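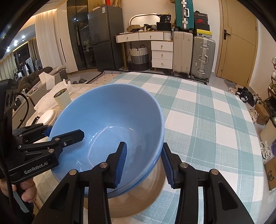

Light-blue bowl stacked on a paler one, held at the rim.

How to check a mesh before you trust the stress

I get asked this one a lot, so let's take it slowly (grab a coffee!). Say you have a steel bracket in Flomeck and your first run gives a peak stress of 300 MPa. Lovely number, but would a finer mesh agree?

Start coarse. My bracket had 378 elements, and it solved before I could sit back in my chair. Write down the peak stress and the tip deflection.

Now refine only near the fillet and run it again. I went up to 2,957 elements, and the deflection hardly moved - that part usually settles early. The stress takes longer, so keep going until two runs in a row give you nearly the same value.

If it climbs every single time, look for a sharp inside corner. Model the real fillet radius, or read the stress a little way off from the corner, and then run the whole set again.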